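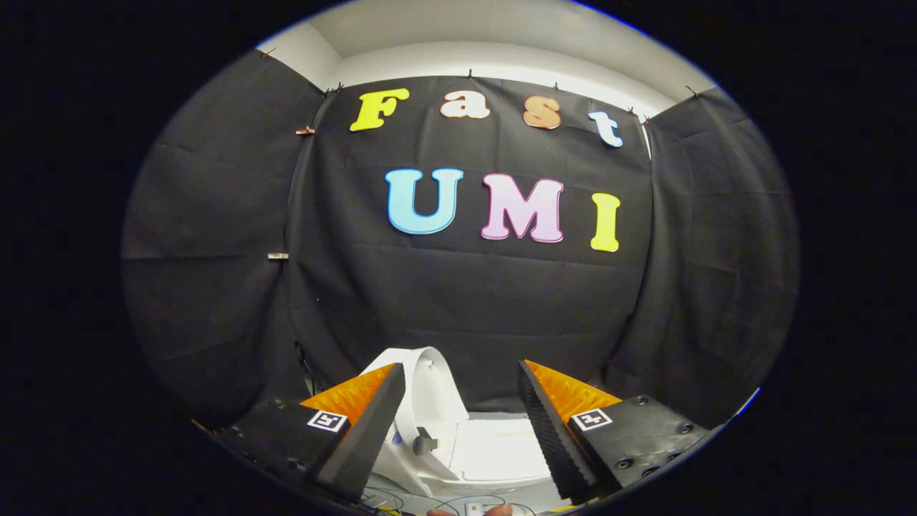 From: Hoi-yan Yau
To: gripper-users list
Date: 6/14/26
Subject: Re: Hostlow hand-held kit – worth it?

Hi all,

Sorry for the slow answer, have been meaning to write this up properly and it's not going to happen, so you get the quick version between two other things.

Ľubomír Vávra wrote:

> Has anyone on the list bought the hand-held gripper kit from Hostlow?
> We are looking at two of them for the Purbridge job (small molded
> parts, pick and place, nothing heavy). The sales page is very short
> on detail. What I would like to know:
>
> - how are the fingers, do they wear
> - what does the wide lens do to you at the edges
> - is the tag tracking any good or do we need to buy something extra
> - what is not in the box
>
> I have a quote for 800 each, and Dudás offered me 785 for what they
> say is the same thing with their own mounting plates. Is it the same
> thing??
>
> Also if anyone has tried to get support on the phone I would like
> to hear about it.
>
> Ľubomír

OK in no particular order.

Fingers. Good. Black ridged outside, orange inside, the orange side has that faceted texture and it holds on to smooth white plastic better than I expected. We've been doing nearly all our runs with molded parts so this is the bit I can talk about. The taper is nice too, you can get the tips into places the old flat jaws wouldn't go. Wear – after 48 sessions the left one of our first pair had gone shiny near the tip and started to let things slide. Swapped both, took me one coffee. Don't swap just one, the pair stops closing evenly and you'll blame the software for a day. I did.

They do sell the fingers separately but only in packs of 4, so order a pack with the kit or you pay shipping twice.

Lens. Very wide. You get the round picture with black all the way out to the corners and every straight line in the room bends. The calibration file they send is per unit, serial number on the sheet has to match, ours didn't. Yung-ching wrote to them and had the right file the next morning. With the correct one it's fine in the middle and OK out to maybe two thirds of the way. I wouldn't trust it for anything right at the rim. If your parts tray is wide, move your hand, don't rely on the edge.

One thing that follows from the lens, it sees EVERYTHING. Walls, ceiling, your cables, your own fingers if you hold it low. We hang black cloth behind and down both sides. Cheap fabric, small clips along the top. Do iron it if you have the patience, we don't. Lai-ching is in favor of a plain backdrop and I'm in favor of putting something big and colorful on it. Plain black gave us tracking dropouts on slow moves, big cut-out letters fixed it, so I'm claiming that one. Anything with strong edges would do I guess.

Tags. One square marker on each mounting plate, next to the finger. That's how you get the opening width, and it works, nothing extra to buy for that. Two complaints. The printed ones are glossy and under a bright ceiling light you get glare at certain angles and the width reading jumps. I reprinted ours on matte paper, same size, stuck them on straight, no more jumps. Measure the black square after printing, my first try came out a hair small because the printer was "helping". Second complaint, the docs tell you which ID goes on which side exactly once, on page two, in a caption.

For position of the whole tool that's a seperate thing, it works from the picture plus the motion sensor. Do the slow mapping pass first every time you move the table. Tzu-hsuan skips it and then comes to ask me why his paths are sideways.

Not in the box: memory card, spare screws, any kind of cable management. Get ties or a sleeve or whatever, thin cables get in the bottom of the view and once one was lying across a plate and covered half a tag. Whole afternoon of data, no width. Also no hex key for the plate screws, which for that price, come on.

Now the Dudás version. Not the same thing, no matter what they say. I had one here on loan from the Drumilbridge people for two weeks. Their plates sit the tags flatter, and the Hostlow ones are tilted along with the fingers, so the software config is different and you can't mix the two in one dataset without redoing the width calibration for each. If you buy two of the same, either is OK. If you buy one of each to save 15 you will be sorry. Build quality I'd call even. The Dudás trigger is stiffer and my hand was sore by the end of a long run, Lai-ching has bigger hands and didn't mind it. Fingers are interchangable, I checked.

Support. Phone – no idea, never got past the music. Email is quick and you get a person who has used the thing. Ask for the updated config while you're at it, the one on the download page was old last time I looked and still has the left/right IDs the wrong way round for newer plates. They said a new release in July. We'll see.

Would I buy it again, yes, for small parts where you want a lot of demos fast and don't want to tie up an arm all day. For heavy stuff no. For anything with liquid also no, there's a gap behind the plates I don't like the look of.

For your parts specifically Ľubomír – how tall are they and do they have pegs or lips sticking out? The short ones with a peg on the side are where we lose most runs, finger comes in, touches the peg, part turns. Approaching from the other side helps. If you can send me one or two of the molded bits I'll try them on our bench before you sign anything. Put my name on the package or it goes to the wrong floor.

I can share our matte tag sheet and the session checklist, mail me off list. Checklist is a mess but it's a mess that works.

Got to run,
Hoi-yan

PS – Yung-ching says to add: charge it overnight before the first use, not the two hours it says on the card. Ours quit partway through the first mapping pass.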